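Padine Hall fit-out: progress report to the Gravell Fund
Submitted by Ermelinda Figueiredo, project lead
2018-10-13
3 comments | 23 shares

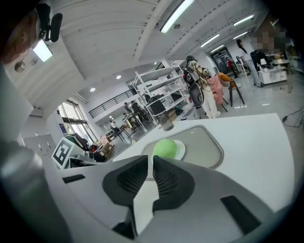 What is the hall used for now, and what is left to do before the grant period closes?

The main floor is open for work at the tables, and the food and tableware sessions are being held there. The storage is only partly fitted, the mezzanine is not yet in use, and the floor cables still have to be put away properly. Those three items take up most of what follows.

Tables and tableware

The large white table is in place on the main floor and has been in regular use since April. It was the first item on the purchase list and the one we were most unsure of, as the order had to be changed twice before delivery. Rachid Ait Ali settled the final size with the supplier, Henriques, and the price came in under the figure we gave you in the spring. The difference went toward plates, glasses and trays.

The sessions work with single place settings: a small white plate, a glass, one item of food or something shaped like it. We began with full settings for four and gave that up after the second week. People spent the time passing things across to each other and the notes were hard to compare afterward. Single settings are slower to get through but the notes are usable.

The trays have been worth the money. A raised rim keeps a plate from wandering when something is picked up or put down next to it. We bought gray ones so that a white plate shows clearly against them. Filippos Rallis would like a second set with a deeper rim for bowls. We have not ordered these and would like your view first, as they were not in the original budget.

Glasses are a smaller matter. The lightly tinted ones are easier to see on a white table than the plain ones, and we will buy the tinted kind from now on. Breakages have been low and were covered from petty cash.

Storage

White metal shelving is up on the main floor. It has open shelves, which suits the trays but does less well for glasses, and Hélder Leitão has asked for at least one closed cabinet along the wall. A price has been requested from Pitinent and had not come back when this report was written.

Cardboard boxes are still being used for overflow. We said in the last report that these would be gone by now and they are not. The remaining shelving was delivered with the wrong brackets and went back. The replacement is promised but without a firm date. Until then boxes stay where there is space for them, and that includes the table end.

Lighting

The ceiling tubes and the recessed downlights are both working. Daylight through the tall windows is good for most of the day, and in the mornings it can be strong enough to make a clear glass hard to pick out. Nkrumah Atinga tried blinds on loan and found the room too dim with them fully down. We propose half-length blinds and have set aside $900 from the contingency line.

Cables and floor

Cables at the end of the table need to be clipped up and run to the wall. This was raised in the safety walk-through and is the only open item from it. Clips and covered channel have been priced at $259, and Hélder will fit them himself, so there is no labor charge. Please treat this as the first call on the remaining money.

Mezzanine

No work has been done here beyond a check of the railing. The railing is sound and needs no repair. We had planned to put a small seating area upstairs for people waiting for a session, but the stairs are narrow and carrying furniture up would mean taking the lower door off. Office chairs on the main floor are doing the job for the present. We would prefer to leave the mezzanine out of this grant period and come back to it in a separate request.

Spending

Tables, trays and tableware are complete and within budget. Shelving is paid in full, with a credit due for the returned brackets. Blinds and cable work are committed but not yet paid. After these, $500 is left in the contingency line. The deeper trays could be paid for out of that, and possibly the cabinet, depending on the price.

Decisions we need from you

Approval for the half-length blinds.
Approval to move the mezzanine work out of this period.
A yes or no on the deeper trays.

Rachid has the receipts for everything bought so far and can send copies on request. The bracket credit will be shown in the next statement. Questions on the sessions themselves should go to Filippos, and anything to do with the building to Hélder.

3 comments | Share this report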